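Keeping Older Office Computers in Service

1/2/22

Busisiwe Swanepoel asked me to set down how the Kuvness reading room extends the life of its desktop machines. We have 11 in daily use, and replacement is considered only when repair has been ruled out.

Processors are kept when a case is retired, and old paste is cleaned from the metal lid before refitting.

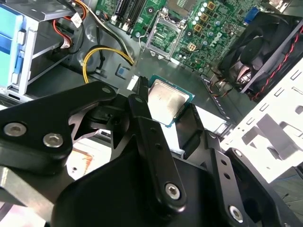

Records

Each part is entered in the ledger with the date of removal. Érica Rezende holds the current copy. Entries should be legible and signed. Parts without an entry may not be issued to another branch.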